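The Color of Dishwater

Ngân Châu makes ink on a white table in Perkton, and she would like you to stop throwing out your onion skins

By Eusebio Sotomayor

The first thing I was handed at Ngân Châu's house was a jar, and the second was a cup of tea, and I will confess that for a good half minute I wasn't sure which of the two I was supposed to drink. They were very nearly the same brown. She laughed so hard at my hesitation that she had to put her own cup down, and then she told me that her brother-in-law had once guessed wrong, years ago, with an oak gall batch, and had been very polite about it.

I had driven out to Perkton in April, when the road along the river is still half mud and the redbuds are doing that thing where they look like somebody colored them in overnight. I'd been writing with one of her inks since the winter. It came to me as a gift from a friend, a stubby little bottle with a handwritten tag, and I used it for grocery lists and then for letters and finally for pretty much everything, including a tax form I was later asked to fill out again in black. It was a brown with some gray in it, soft on the page and a bit darker wherever the pen had paused to think. I wanted to know how a person arrives at a color like that. I also wanted more of it, if we're telling the truth.

Ngân came to ink sideways. She taught middle school art in the next county, and one spring the supply budget ran out well before the school year did, so she sent her students home with instructions to bring back whatever their kitchens were throwing away. They brought coffee grounds, avocado pits, onion skins, black beans, the outsides of walnuts, and one boy brought an entire bag of beets that his mother telephoned about later. They boiled it all on a hot plate, strained it through old T-shirts, and painted with what was left. A lot of the paintings faded by summer vacation. A few didn't, and those are the ones she kept, and she still has a couple of them hanging in the hallway by the bathroom.

"The walnut held," she told me. "The walnut always holds. I thought, well, now I need to know why."

That was a long time ago, and she has filled a good many notebooks since. The current one is a Juvance with 104 pages, a plain gray thing from the drugstore that she likes because the paper is a little too thirsty. Good paper flatters an ink, she says, and she'd like to hear the bad news early. Each recipe gets a stripe, a blot, a line of handwriting and then a second line laid crosswise on top after the first has had its night to dry. The number on the last stripe when I visited was 959. She numbers everything, dead ends too. Number 32 was made from a bouquet her husband gave her, and smelled, she says, like a pond with opinions, and she refuses to cross it out.

The cooking happens on the stove, in pots that are never allowed back into family service, but the part I'd come to see happens at the table. It is a white tabletop, and she was firm with me on the subject of the white. For a long time she worked on the dark old kitchen table she'd grown up with, and every pale ink she made came out looking wonderful in the dish and like weak tea on the page. A dark table lies to you. With white underneath and white around, you can see what a liquid is really up to, and you also see every drip the minute it lands, so you wipe it up while it still wants to be wiped.

The cardboard is there for the drips you miss. She cuts it from big boxes, the flattest panels she can find, and she won't use one with printing on the side that faces up. (A neighbor who runs a furniture place, Ristberg, saves her the good ones.) Half the table gets covered and half stays bare. The cardboard half is for anything that may run or tip or be set down in a hurry, and the bare half is for looking. I asked whether she'd ever tried one of those silicone mats. She had, and it was fine, but ink sits on top of silicone waiting for your sleeve, and cardboard drinks it. When a sheet has drunk enough she tears it up for the garden paths, and that's why the walk out to her compost pile is so oddly speckled.

We made a batch together in the afternoon. I say together, but my share of it was mostly stirring and asking questions, and I was better at the second. She had started the walnut hulls the day before, cooking them down low and slow and letting them sit overnight with the lid on. They went through a sieve, then through a piece of cotton, then through a finer piece of cotton, and you have to let that last one take its own sweet time. If you squeeze the cloth, you push the silt through, and the silt clogs your pen. I squeezed the cloth. She was very nice about it and gave me a fresh one.

Then comes a little gum arabic for body, which she buys from a shop called Achari along with her cloves, one clove to a bottle to keep the mold away. Next is the iron water, and with iron water you want to go drop by drop. She makes it from rusty nails and vinegar, and it will take a nice warm brown and pull it down toward gray while you stand there with your mouth open. One drop did almost nothing that I could see. Two more and the warmth started to leave. After that I was afraid to touch the dropper, so I sat down and ate a cookie.

Her feeling about dishes surprised me. I'd pictured laboratory glass, and she does own a beaker, 200 milliliters, but she keeps paper clips in it. For mixing and for judging she goes to thrift stores and buys whatever is round and shallow, and if it has a bit of gold-colored rim to it, so much the better. Depth hides things. In a tall jar every ink is just dark, but spread it thin in a shallow dish and it has to show you what it's got. The fancy rim, she says, is only for her own pleasure, and after an hour bent over a puddle the color of dishwater, a person could use a little shine. 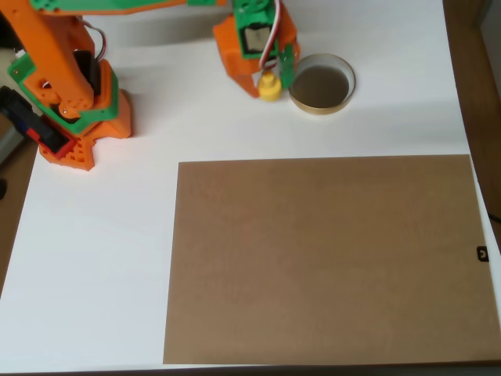 And it does look like dishwater, I'm sorry to say, for most of its life. If you're tempted to try this at home, and I hope you are, you should be ready for a long stretch in the middle when what you have made is murky and brownish and gray and you can't imagine writing your own name with it. Ngân's students used to give up right at that point. She would make them dip a brush anyway, pull one stripe across a piece of paper, and go to lunch. By the time they came back it would have settled into the fibers and turned into something, sometimes a something they'd be proud of and once in a while a very sad beige.

She has a few other habits I've taken home with me. She keeps every bottle cap that crosses her path, from vanilla, from cough syrup, from hot sauce, because bottles outlive their lids and sooner or later one of them fits. She writes the label before she fills the bottle, having learned what wet fingers do to a label. And she never judges a color after supper. Lamplight makes everything look finished, so the dish waits until morning and gets looked at again by the window with the first coffee, kept well over to the other side.

My own batch went into the notebook the next day, after I'd gone. She mailed me the page, or a strip cut from the bottom of it, with my stripe and my blot and one line in her small upright hand. It's a shade too gray, and there's a speck of silt in the blot from that first cloth. I've got it taped over my desk. I used the last of the bottle to write her a thank-you note, and then I went down to the kitchen and started saving onion skins in a paper bag, and my wife has asked me, twice now, how many I'm going to need.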